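Notebook, handover pack, continued from the last page that had any room on it

Carrying on with the welcome folder for the Fustedby house. I said I would have it drafted before the kettle was packed. The kettle is packed.

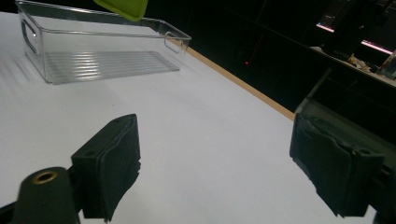
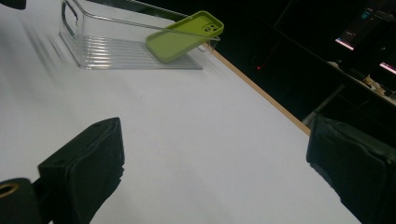
Fustedby, September

Purpose of entry: get down everything a stranger would need to live in this house without ringing us. Da-eun Yeom has read the first draft and written "too long" on page one and "what is this" on page four, so I am starting again with her notes beside me. She has sold two houses and I have sold none, and she mentions it.

Working rule, agreed with Da-eun: if a thing can be found out by looking at it, leave it out. If it can only be found out by living here through a winter, put it in. The first draft explained how to open the front door. They will have managed that by the time they read it.

Boiler

It is a Wallner, and it's older than the kitchen. The manual is in the folder. The manual is also wrong, in that it describes a dial we don't have. What we have is two buttons and a light. Left button wakes it, right button makes it regret waking. If the pressure drops under one bar, the filling loop is under the cupboard shelf, behind a panel held on with one screw and a good deal of optimism. Turn the black tap a quarter, watch the needle, turn it back. I have written "turn it back" three times in the letter and underlined the third.

Set the hallway thermostat at 60 on the Fahrenheit side overnight and 69 in the day. Yes, Fahrenheit. The previous people left it like that and there is a switch inside to change it, which I tried once and then spent an evening changing back.

The boiler makes a noise like someone dropping a tray at the far end of a canteen. It does this when it starts from cold. The engineer has heard it and shrugged. I have put the shrug in the letter as the official position.

Water

Stopcock is under the sink, far left, behind where anyone sensible would keep the bleach. Second stopcock is in the front path under the small iron lid, and the lid needs a flat screwdriver and bad language. Tested both this morning. The one in the path took me 7 minutes to get open and I would like that recorded somewhere, so it is recorded here.

Outside tap: turn off at the inside valve before the first frost. We forgot in our second year. There is a patch of newer plaster in the utility room about which I propose to say nothing further. Da-eun says I should say something further. Compromise: one line in the letter, "pipe replaced, dry ever since", with the plumber's invoice behind it.

Alarm

The alarm is a Skanix. I have reset the code to the factory one and written how to change it. Do not put the actual code in the folder, do not put it in an email, do not write it on the inside of the meter cupboard in pencil as our predecessors did (I found it after four years and it was still the right code). Solicitor to hand over on the day.

It chirps when the battery is low. It chooses the small hours for this. The sensor that chirps is never the sensor you are standing under. Replacement batteries are the fat short ones and I will leave two in the drawer by the back door.

Windows

Mostly fine. Back bedroom sash sticks in wet weather and should be pushed from the left corner. From the middle it will go up crooked and stay there until spring. Landing window has a lock with a missing key. I looked for the key again today, in all the places I looked last time, with the same result.

The skylight is an Astus. The pole for it lives behind the airing cupboard door. I nearly packed the pole. I had in fact packed the pole, and unpacked two boxes to get it out, and it's back behind the door with a label tied to it that says STAYS.

Labels

Da-eun's idea, and a good one, though she has now said so herself often enough. Anything going with the house gets a tag with STAYS on it. Anything coming with us gets nothing. Started on this at 4 pm with a pack of 50 luggage tags and had used a foolish number by supper, mostly on curtain poles. Note for anyone doing this after me: write the tags sitting down, all in one go, and then walk round with them. I wrote each one against the nearest wall. There is now a faint STAYS on the dining room wall, which I suppose does.

List of what is tagged and therefore staying, to go to the solicitor so that it agrees with the form:

Curtain poles throughout, curtains in front room only
Skylight pole
Shed shelving
Stair carpet (tagged as a joke, removed tag)
The freestanding cupboard in the utility room, which came with the house, doesn't fit through the door, and was presumably built around

Check against the fixtures form again. Last time I found I had ticked that we were leaving a greenhouse. We don't own a greenhouse.

Paint

Tins are in the shed with the room written on each lid. Two lids say "hall". They are different colours. I have held both against the hall and can report that neither is the hall. Have written "hall?" on both and moved on with my life.

Bins and neighbours

Collection dates go in as the council's own sheet, unaltered. I had added comments and Da-eun took them out. Bins go to the left of the gate. To the right of the gate belongs, by some ancient understanding, to next door's car.

On neighbours, the first draft had a full page. Cut to three lines. Reasons: they can form their own opinions, some of mine are unfair, and paper gets left lying about. What survives is that the people on the left will take in parcels, the people on the right have a ladder long enough for our gutters and like to be asked, and the cat is nobody's problem but will come in if a door is open and behave as though it pays the mortgage.

Garden

Front: nothing needs doing until February. Back: the thing by the wall that looks dead is not dead. I had it half out of the ground in our first spring before it put out a leaf at me. It has been tagged, though not with STAYS, as it seemed presumptuous. Tag says LEAVE ALONE.

Rhubarb is at the far end under the upturned dustbin. The compost heap is a compost heap.

The letter itself

This is the bit I keep putting off. The folder is easy, it's all taps. The letter goes on top and is meant to be a welcome, and I have written it four times.

Version one was a list of everything wrong with the house, in the manner of a confession. Version two was so cheerful it read like a timeshare. Version three began "By the time you read this", at which Da-eun laughed until she had to put her tea down. Version four is one side of paper, says we were happy here, says which room gets the sun at breakfast, says where to get a decent loaf, and gives an address for forwarding post. She read it twice and made one mark, taking out an exclamation mark. I am treating that as a pass.

Handwritten or typed? I tried by hand. My writing slopes away down the page as if it was leaving too. Typed, then signed in pen.

No gifts beyond milk and bread. I did wonder about flowers, but the keys go over at noon and I can't be sure when they will get in, and a vase of something wilted is a poor first impression of a kitchen.

Still to do

Meter readings on the morning, both meters, photograph them with the numbers showing this time
Find out which key is the spare for the side gate. I have five candidates
Bleed the radiator in the box room
Ring the Wallner engineer and ask if the service record can be put in the new name
Put a note in the folder about the bathroom light, which has two switches that disagree
Rub STAYS off the dining room wall, or move a picture hook and call it done
Unpack kettle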